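Section 4: Switching the House Over to Tank Water

By now you should have the tank on its pad, the gutters feeding it and the Sosska controller hanging on the wall with its little green light on. If the light is orange, go back to Section 3 and do the float switch part again (I know, I know, it's fiddly, I did it three times at my own place).

This section covers the part I like best, where rainwater starts coming out of things indoors. I've written it for the 3000 gallon tank, the one most people in Plostdale and Dirnby end up with. If you have the small one, everything is the same except the first fill, and I'll say so when we get there.

Before you start

You'll need:
A bucket you don't mind getting grubby
Two adjustable wrenches
Thread tape
A flashlight
The 300 micron mesh basket that came in the box with the pump
The paper tags, also in the box (please use them!)
A pencil

Set aside an afternoon. You can do it in less, but you'll be walking back and forth between the tank and the house a lot, and it's nicer when you aren't racing the daylight. I like to start right after lunch.

CAUTION: Tank water from this kit is for toilets, garden taps and laundry. It is not for drinking, cooking or brushing your teeth. The kitchen and bathroom basins stay on the mains supply, always. If a plumber tells you that you need a backflow preventer for your town, get one fitted before you do anything in this section.

4.1 First flush of the pipe

1. Close every green-handled valve. There's one at the tank, one at the pump and one on each branch into the house. Handle across the pipe means closed.

2. Drop the mesh basket into the pump inlet and turn it until the tab clicks. It only goes in one way, and if you find yourself leaning on it, stop and turn it around.

3. Open the tank valve slowly. You'll hear water moving, and then a gurgle, and then it'll go quiet. Wait for the quiet.

4. Put your bucket under the drain plug on the pump, loosen the plug and let it run until the water comes clear. Mine came out the color of weak tea for a good while. Tip the bucket on the garden and go again.

5. Tighten the plug, wipe everything with a rag and look for drips with the flashlight.

Note: if you have the small tank, don't let more than two buckets go. You want enough left to cover the outlet.

4.2 Waking up the pump

1. Plug the pump into the controller. Don't plug it straight into the wall outlet, even just to see if it runs.

2. Hold the Menu button until the screen asks for a code. The installer code is 3559. Change it afterwards if you have kids who like buttons.

3. Choose Prime. The pump will run, stop, run and stop. It sounds terrible, like somebody shaking a box of forks, and then the air works its way out and it settles down.

4. When the screen says Ready, open the pump valve.

If the screen says Dry, the inlet is sucking air somewhere. Nine times out of ten it's the big nut on the tank side. Shut the tank valve, take the nut off, put fresh tape on the thread and start 4.2 over.

Iveta Ďurica, who wrote the first version of this manual, had a whole page here on priming by hand with a funnel. You don't need it with the newer pump. If yours has the gray housing with no screen, email us and I'll send you her page, it's very good and has drawings.

4.3 Toilets first

Do the toilets before anything else. They're forgiving, and a bit of grit in a cistern won't hurt anybody.

1. Turn off the mains stop at the toilet and flush once to empty it.

2. Swap the hose onto the tank branch. Hand tight, then a small nudge with the wrench. Please don't crank on it, the washers in those hoses are soft.

3. Open the green valve for that branch and let the cistern fill.

4. Listen for the pump. It should start when the cistern starts filling and go off a few seconds after it's full.

5. Write "TANK - TOILET" on a paper tag and tie it to the hose. Repeat for the others.

If the pump keeps coming on at night with everybody asleep, you've got a toilet that's passing water through. Put a few drops of food coloring in the cistern, leave it alone for half an hour and check the bowl. Color in the bowl means a new flapper, and they're cheap.

4.4 The laundry branch

Only the cold side goes on the tank. Hot stays where it is.

1. Shut off the cold tap behind the machine and unscrew the inlet hose. Some water will come out, so have the bucket there.

2. There's a tiny screen inside the hose fitting. Pull it out with pliers, rinse it under the tap and push it back in. I'd never cleaned mine before I did this job and it was like a little felt hat in there.

3. Screw the hose onto the tank branch, open the green valve and check both ends for drips.

4. Lift the lid and take out anything that's in the machine, then run one short cold cycle.

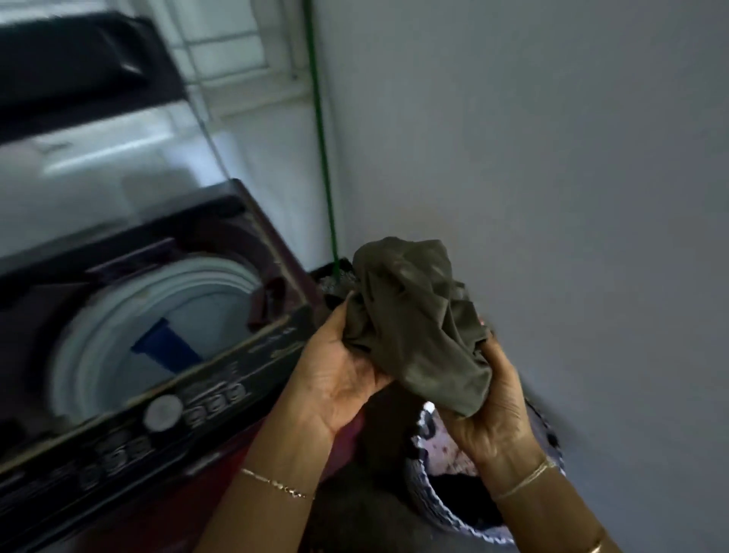
Top-loading washer with the lid up and a cloth over the rim of the drum opening.

5. While the cycle runs, go and stand by the controller. The pressure should dip when the machine starts drawing and come back up within a few seconds. If it dips and stays down, the branch valve probably isn't open all the way.

6. Tag it.

Rainwater is soft, and soft water changes how soap behaves. I went on using my old amount for a month and couldn't work out why the rinse water was still sudsy! Start with half of what you used on the mains and go up from there if you feel things aren't coming clean. The label on your detergent may have a line for soft water, and if it does, trust the label over me. 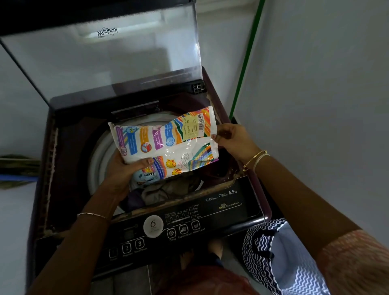

The same goes for anything else you clean with, by the way. Car shampoo from the garden tap, floor cleaner in the mop bucket, all of it foams more than you expect, so go easy the first week or two until you've got a feel for it.

Note: after a long dry spell, the first rain brings down whatever's been sitting on the roof. Skip light-colored loads for a day after that, or turn the laundry branch back over to mains. Radu Sandu in our workshop has pine trees over his house and swaps over every July as a matter of routine.

4.5 Garden taps

1. Fit the purple collar to each outdoor tap that's on tank water. It's just a plastic ring, snap it on.

2. Screw the "Not for drinking" plate to the wall next to the tap. Four screws, two plugs. Visitors' kids will drink from a garden tap if there's one at the right height, so I put mine up where they can read it.

3. Run the hose full on for five minutes and look at the level reading on the controller before and after. You'll be surprised how fast a hose eats water compared with everything indoors.

If you've got a shed roof you've been wondering about, yes, it's worth hooking up. Ours is 130 square feet and it keeps the vegetable beds going on its own for much of the summer. The Ren diverter fits the small downpipe you usually find on sheds. Section 7 has the measurements.

4.6 Setting the changeover

The controller can put the house back on mains when the tank runs low. You want this on before you go away anywhere.

1. Menu, then Supply, then Changeover.

2. Set Low Level. I keep mine at 300 gallons. Lower than that and you start pulling up the fine stuff that settles on the bottom.

3. Set Return Level higher than Low Level by a decent margin, or it'll flip back and forth every time there's a shower.

4. Press Test. You'll hear a clunk from the valve box, and the light should go from green to blue. Press Test again and it clunks back.

CAUTION: Don't open the valve box with the controller switched on. The arm inside moves without warning and it's strong enough to hurt a finger.

4.7 Last look around

Walk the whole line with the flashlight once more in the evening, and again the next morning. Feel under each joint with a dry hand. Pencil the tank level on the inside of the controller door, with the time next to it, and do the same again a day later. Keep the leftover tags in the door too, you'll want them when you get to the overflow in Section 5.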